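# Capítulo 3. Las superficies de trabajo

Antes de aprender a organizar una cocina conviene saber sobre qué se va a trabajar. En los dos capítulos anteriores se trataron la distribución del espacio y las zonas de almacenamiento. En este se estudia la superficie horizontal en la que se corta, se amasa, se escurre, se emplata y, con frecuencia, se deja todo aquello que todavía no tiene sitio: la encimera.

El alumnado que empieza el módulo suele prestar más atención a los electrodomésticos y a los armarios. En las prácticas, en cambio, la mayor parte del tiempo transcurre de pie ante la encimera, y muchas de las dudas que surgen tienen que ver con ella. Qué se puede apoyar y qué no, con qué se limpia, cuándo una mancha es una mancha y cuándo forma parte del dibujo del material.

Al terminar el capítulo, el alumno deberá ser capaz de:

- reconocer las familias de materiales más habituales en encimeras y mesas de trabajo;
- elegir un procedimiento de limpieza compatible con cada una;
- revisar una superficie de aspecto veteado sin confundir el dibujo con la suciedad;
- rellenar la ficha de superficie que se usa en el resto del libro.

## 3.1. Qué se entiende por superficie de trabajo

Llamamos superficie de trabajo a todo plano horizontal, fijo o móvil, que se destina a manipular alimentos, utensilios o ropa. Entran en la definición la encimera de la cocina, la mesa auxiliar, el tablero abatible del lavadero y la parte superior de una isla. Quedan fuera las baldas y los estantes, que sirven para guardar y se estudian en el capítulo 4.

Una misma superficie puede tener varios usos a lo largo del día. La mesa donde se desayuna es a menudo la mesa donde se planchan unos paños por la tarde. Cuando esto ocurre, la limpieza se hace siempre entre un uso y otro, y no solo al final de la jornada. Es una norma sencilla que se incumple mucho.

En cada superficie se distinguen tres partes:

1. **El plano.** Es la cara superior, la que se toca y se limpia a diario.
2. **El canto.** Es el borde frontal o lateral. Recoge salpicaduras y se olvida con facilidad.
3. **El encuentro.** Es la línea en que la encimera se une a la pared, al fregadero o a otro tablero. Suele ir sellada y es el punto por donde entra el agua si el sellado falla.

## 3.2. Familias de materiales

No es necesario identificar con exactitud el producto comercial. Para el trabajo diario basta con saber a qué familia pertenece el material y, en caso de duda, tratarlo como si fuera el más delicado de los posibles.

**Piedra natural.** Incluye el granito, el mármol y la pizarra. El granito resiste bien el roce. El mármol es sensible a los ácidos: el zumo de limón, el vinagre y algunos desincrustantes dejan en él una zona mate que no se quita frotando. La piedra natural se trata a menudo con un protector que hay que renovar según indique el fabricante.

**Piedra aglomerada y porcelánico.** Son materiales fabricados. Absorben poco líquido y se mantienen con agua y jabón neutro. Los aglomerados que llevan resina pueden dañarse con una olla recién retirada del fuego, de modo que se usa siempre salvamanteles.

**Laminado.** Es un tablero recubierto por una lámina decorativa. Se limpia con facilidad, pero el agua retenida en las juntas acaba por hinchar el tablero. No se corta directamente sobre él.

**Madera.** Necesita aceite o barniz. Se seca después de cada limpieza y no se deja un trapo mojado encima.

**Acero.** Es propio de cocinas profesionales. Se frota en el sentido del pulido y se evitan los estropajos metálicos.

**Cemento y revestimientos continuos.** Se encuentran cada vez más en viviendas reformadas. Su comportamiento depende casi por completo de la capa de sellado; cuando esta se desgasta, el material absorbe grasa y se oscurece.

En los ejercicios de este libro se trabaja con la cocina del piso didáctico Nunanent, cuyo inventario figura en el anexo. Las fichas de producto corresponden a los limpiadores Tumis, para uso diario, y Vivov, para grasa incrustada. El segundo se aclara siempre con agua y no se emplea sobre mármol ni sobre madera aceitada.

## 3.3. El color y el dibujo

Los tonos lisos muestran las migas, las gotas secas y las huellas. Los tonos moteados o veteados las disimulan, y por eso se eligen tanto para cocinas de mucho uso. Esa ventaja tiene un inconveniente evidente para quien limpia: una superficie puede parecer limpia sin estarlo.

El gris jaspeado es un buen caso de estudio. Bajo ese aspecto hay mármoles, porcelánicos, laminados, cementos pulidos y estucos, y la vista por sí sola no siempre permite separarlos. Tampoco ayuda mirar de cerca, pues el dibujo se vuelve borroso y se pierden las referencias. Los materiales impresos repiten a veces el mismo motivo cada cierta distancia, pero en un tramo corto es frecuente que la repetición no llegue a aparecer.
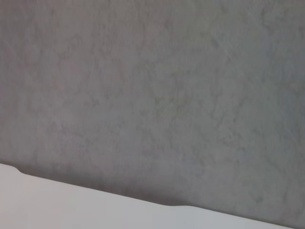 Para revisar una superficie de este tipo se recurre a la luz y a la mano. El procedimiento es el siguiente:

1. Despejar el tramo que se va a revisar. Los objetos se llevan a otro lugar; no se arrastran hacia un lado.
2. Colocarse de manera que la luz llegue de costado. Una lámpara baja o la luz de una ventana a las 9 de la mañana sirven igual.
3. Agacharse hasta que los ojos queden poco por encima del plano y buscar cambios de brillo. La grasa suele brillar más que el fondo; la cal y el jabón mal aclarado se ven mates.
4. Pasar la palma seca, sin apretar. Una veta impresa o natural no se nota al tacto en una superficie pulida. Un resto adherido sí.
5. Si queda duda, humedecer una esquina de un paño blanco, frotar un punto y mirar el paño.

El paso 4 se hace con las manos limpias y sin anillos. En superficies con relieve —las hay que imitan la piedra sin pulir— el tacto informa menos y se pasa directamente al paño.

> **Vocabulario**
>
> **Veta:** línea o franja de otro tono que recorre el material.
>
> **Jaspeado:** dibujo de manchas y vetas irregulares, sin un motivo dominante.
>
> **Aguas:** variaciones suaves de tono que cambian según el punto desde el que se mira.
>
> **Cerco:** marca con borde definido que deja un líquido al secarse.

## 3.4. La ficha de superficie

Cada superficie del piso didáctico se registra en una ficha. El modelo procede del cuaderno de prácticas Xiao y se rellena a lápiz, ya que algunos datos cambian durante el curso.

| Apartado | Qué se anota |
|---|---|
| Situación | Estancia y pared o mueble contiguo |
| Aspecto | Color general y tipo de dibujo |
| Familia | Material comprobado o, si no lo está, «sin confirmar» |
| Canto y encuentros | Estado del sellado, golpes, juntas abiertas |
| Limpieza diaria | Producto y tipo de paño |
| Prohibiciones | Ácidos, calor directo, corte, abrasivos |

El apartado de aspecto y el de familia se rellenan por separado. Escribir «mármol» porque la encimera es gris y tiene vetas es el error más común en las primeras fichas. Lo correcto es anotar «gris jaspeado» en el primero y dejar el segundo sin confirmar hasta consultar la documentación de la vivienda.

## Actividades iniciales

1. Elige una superficie de trabajo de tu casa y rellena su ficha completa. Indica de dónde has obtenido el dato del material.
2. Localiza todos los encuentros de esa superficie y describe en qué estado se hallan.
3. Compara la revisión con luz cenital y con luz lateral. Anota las diferencias en cuatro o cinco líneas.
4. Lee la etiqueta de dos limpiadores domésticos y escribe para qué familias de materiales está desaconsejado cada uno.

La tabla de compatibilidades entre productos y materiales se encuentra en la página 83. Hay que tenerla a mano para el apartado siguiente, dedicado a la limpieza diaria.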